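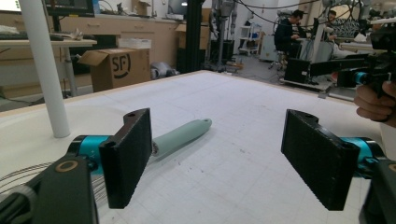

BENCH NOTES

The house rules for hand-held grippers got a rewrite in August, and since I'm the one who kept grumbling about the old version, I got to hold the pen. It's now two pages (it was nine!) and it applies to everyone who picks up a gripper here at Kovmont, whether you're here every morning or just over from Sandale for an afternoon.

If you've only ever worked with the arms, you might wonder why a thing you hold in your own hands needs rules at all. Fair question, I asked it myself my first week. An arm has limits, a stop button and a fence. With a hand gripper all of that is you. A lot of what goes wrong is small and boring, like a cable in the way or a pad that's shedding, and you don't find out until somebody tries to use the recordings months later. We threw out 252 takes this summer over stuff a person could have caught before starting. That hurt a bit, I'll admit.

So, the rewrite. I won't go through every line, you can read it by the door. These are the parts people keep asking me about.

Before you start: the table

Clear what you don't need, then look again for cables. I'm a repeat offender on this one. A bundle lying on the tabletop is easy to stop seeing once you've been at it for an hour, and then you catch it with your sleeve and everything shifts. If it can hang off the back, let it hang off the back. If it has to cross the surface, it stays at the side and nobody works over it.

The grid sheet stays flat and it stays put. Smudges and specks are fine – we are not running a hospital – but if you can't follow the lines any more, swap the sheet and write the change in the log. And please don't draw on it. If you need to mark where something goes, use the little tabs in the drawer and peel them off when you're done.

Stands and poles count as fixed equipment under the new rules. That means you don't scoot one over to get more elbow room, even an inch, without telling whoever is running the session. Vuvo will happily keep recording with a stand in the wrong spot and never say a word about it. 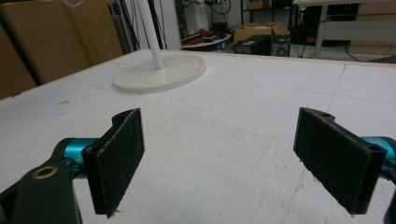
Pads and fingers

This got the longest argument of anything on the two pages. The old rule said to replace pads "when worn," and everybody had their own idea of worn. Some of us (hi, me) would run a fabric pad until it looked like an old slipper, while the folks at Jiang change theirs if you so much as sneeze near them.

What we settled on is a look before every session and a swap at 4000 grips, whichever gives you a reason first. A bit of fuzz along the lower edge is okay to work with. Trim loose threads with scissors, don't pull them, and do it with the gripper set down.

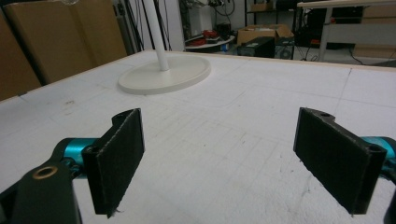
If a thread is long enough to touch the thing you're picking up, the pad comes off, and so does the one facing it. I know that feels wasteful when the other side still has plenty of life in it! But a fresh pad against a tired one grips unevenly, and I'd rather order more fabric than argue about a lopsided batch. Put the pair in the bag marked for practice use and they'll get a second career with the new starters.

While you're down there, check the screws at the tops of the fingers and give each arm a gentle wiggle. You want smooth travel and no clicking. If a cable tie has worked its way toward a joint, stop and slide it back before you carry on.

Holding and letting go

Close slowly, lift straight up, pause, and only then move sideways. For anything with loose or bendy bits at one end, keep that end well above the table and away from your free hand. Same going down: touch first, then open. Dropping from an inch up is still dropping.
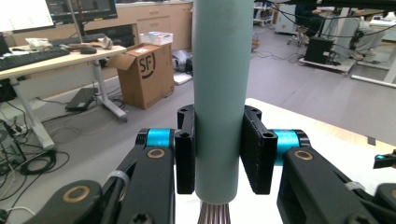
A tube held upright between both pads.

Rule 3 is the one I'd tape to everyone's forehead if I were allowed to. If someone at a desk nearby gets up and starts walking your way, you finish the motion, set the object down and wait. No waving people through with the gripper hand. It costs you a few seconds, and you can always mark the take and go again.

Copies are by the door and in the shared folder. If something in there makes your work harder for no good reason, write it on the sheet and I'll bring it up when we go over the rules again in November.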